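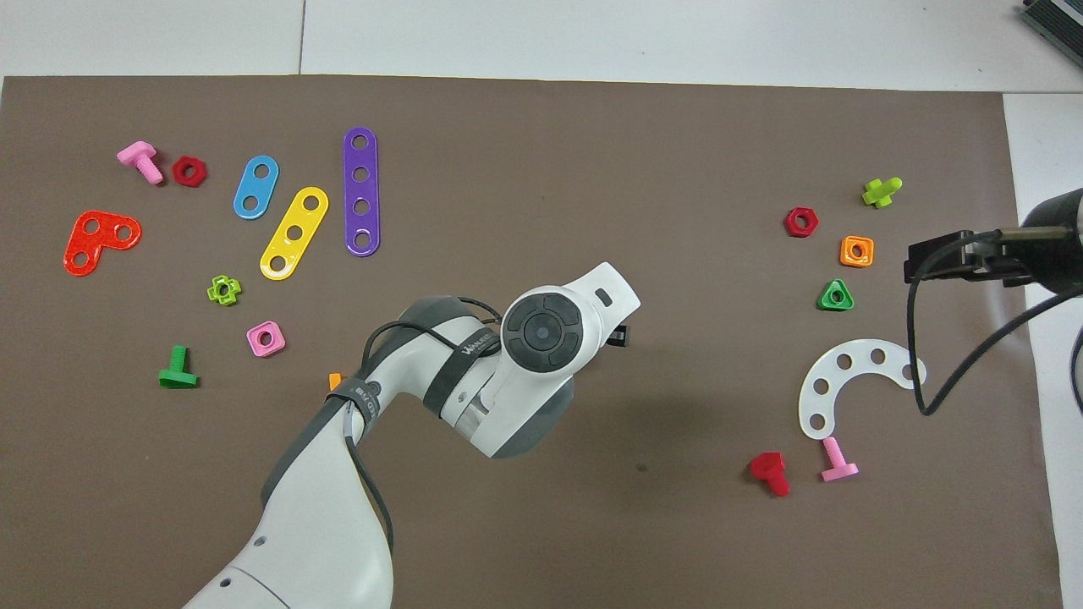
# Animateur ou animatrice d'ateliers périscolaires (temps partiel, CDD)

L'association Nelia recrute une personne pour encadrer ses ateliers de fin d'après-midi auprès d'enfants de 5 à 10 ans. Le poste est à pourvoir en mars, sur notre site de la rue Atholm.

Annonce publiée le 11 novembre 2022. Référence à rappeler dans toute correspondance : 2336.

## L'association

Nelia organise l'accueil périscolaire de deux écoles élémentaires et d'une école maternelle. Les enfants arrivent à pied après la classe, goûtent, puis se répartissent entre les ateliers, la cour et l'étude surveillée. L'équipe compte aujourd'hui six animateurs, une directrice adjointe et un responsable de site, Bernd Rieger. Une animatrice part en congé parental au printemps et c'est son poste que nous remplaçons.

Les ateliers changent à chaque période scolaire. Cette année, nous proposons construction et petite mécanique, cuisine froide, théâtre d'ombres, couture et jeux de plateau. Le jardinage reprend au printemps si le terrain n'est pas trop détrempé.

## Vos missions

- Aller chercher les enfants à la sortie de l'école et faire l'appel avec l'enseignant.
- Servir le goûter et veiller au respect des allergies signalées par les familles.
- Préparer et animer un atelier par soir, pour un groupe de douze enfants au maximum. Pour l'atelier construction, le matériel est déjà là : plaques et barrettes en plastique percées de trous, vis, écrous, et le classeur de modèles de l'an passé.
- Ranger la salle avec les enfants avant l'arrivée des parents.
- Accueillir les familles, transmettre les informations utiles, faire signer le registre de départ.
- Participer à la réunion d'équipe, une fois tous les quinze jours.

La personne recrutée choisit ses thèmes en accord avec Bernd Rieger. Nous n'attendons pas un programme complet à l'embauche. Une ou deux idées d'ateliers suffisent pour l'entretien, avec l'âge visé et une liste de matériel.

## Profil recherché

Le BAFA complet est exigé, ou un diplôme équivalent (CAP Accompagnant éducatif petite enfance, BPJEPS, CPJEPS). Les stagiaires BAFA en attente de leur session d'approfondissement peuvent postuler, à condition de joindre leur certificat de stage pratique.

Une première expérience auprès d'enfants d'âge élémentaire est demandée. Elle peut avoir été acquise en centre de loisirs, en colonie, en club sportif ou en milieu scolaire.

Nous regardons aussi les points suivants :

- ponctualité, car l'heure de sortie des classes ne se décale pas ;
- capacité à tenir un groupe sans crier ;
- aisance à l'oral avec les parents, y compris quand ils sont mécontents ;
- goût pour le travail manuel, même sans compétence particulière.

Le PSC1 est un plus. À défaut, la formation est prise en charge par l'association dans les trois premiers mois. Le permis de conduire n'est pas nécessaire.

## Conditions

**Contrat :** CDD de six mois, renouvelable une fois.

**Horaires :** de 16 h à 18 h 45 les soirs d'école, plus deux heures de préparation par semaine, à placer librement. Des heures complémentaires sont possibles pendant les vacances, sur la base du volontariat.

**Rémunération :** 1 766 € brut mensuels sur la base d'un temps plein, calculés au prorata des heures travaillées.

**Transports :** l'abonnement est remboursé à 50 %. L'arrêt de bus Böttcher se trouve à environ 90 mètres de l'entrée. Un local à vélos fermé est accessible au personnel.

**Période d'essai :** deux semaines. Pendant les trois premiers soirs, vous travaillez en binôme avec l'animatrice en poste, qui vous présente les enfants, les familles et le fonctionnement du matériel.

Un extrait de casier judiciaire (bulletin n° 3) et un justificatif de vaccination contre la diphtérie, le tétanos et la poliomyélite seront demandés avant la signature.

## Pour postuler

Envoyez un CV et une courte lettre à l'attention de Mattes Steinbach, chargé du recrutement. Une page suffit pour la lettre. Indiquez-y vos disponibilités, la date à laquelle vous pouvez commencer et, si vous en avez, les tranches d'âge avec lesquelles vous avez déjà travaillé. Merci de joindre une copie de vos diplômes ou attestations dès ce premier envoi.

Les candidatures peuvent être déposées à l'accueil sous enveloppe ou adressées par courrier :

Association Nelia
À l'attention de Mattes Steinbach
Réf. 2336
2, rue Atholm

Un accusé de réception est envoyé à chaque candidat. Les personnes retenues sont invitées à un entretien d'une demi-heure avec Mattes Steinbach et Bernd Rieger, puis à passer une fin d'après-midi sur place. Cette visite n'engage aucune des deux parties et ne comporte pas d'encadrement d'enfants. Les personnes non retenues reçoivent également une réponse écrite.

Le planning est géré sur le logiciel Mendutico. Il n'est pas nécessaire de le connaître, la prise en main se fait en interne le premier jour.

Le poste est ouvert aux personnes en situation de handicap. Les salles d'atelier et les sanitaires sont de plain-pied ; la salle de réunion est à l'étage, sans ascenseur, et les réunions peuvent être déplacées au rez-de-chaussée sur demande.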